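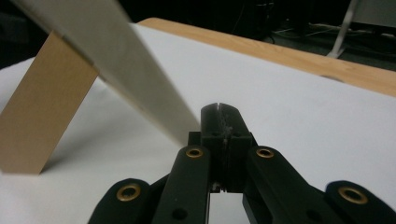 Teaching by hand vs. remote control — which one do you regret less?

milan_smits
We have 217 demos of small tabletop jobs done with hand-held grippers and 67 done by remote arm. The remote ones took longer and made two people stop speaking to each other. Devgate wants us to pick one method by November. I vote hand-held. You feel the part push back, so you quit squeezing like you're opening a jar.

yolotzin_i
Your wrist feels it. The robot's wrist was home asleep. Half of what people do with hand-held grippers, our arm in Salinas can't reach without hitting its own elbow.

milan_smits
Fair, but you can throw those out afterward. We lose nearly 10 of every 100 that way and I still sleep fine.

ecervantes_d
What are you demoing? Blocks in a bowl don't count.

milan_smits
Picture frames, among other things. Face down, cardboard easel folded out, one gripper per hand. It's humbling. I've hung drywall with less swearing.

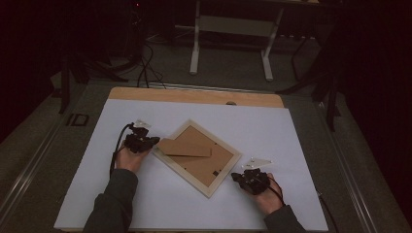
Hamidreza thinks you should do both: hand-held for the bulk of it, then a few remote runs on the real arm so the model learns where its elbow is.

yolotzin_i
So twice the work. Tell him thanks.

ecervantes_d
He's right, though. Also slow down. Our Sustthorpe batch was recorded by someone with a bus to catch, and now the robot moves like it has one too.

milan_smits
Slower I can do. Remote again, I'd have to ask my two non-speakers — one of them has the password.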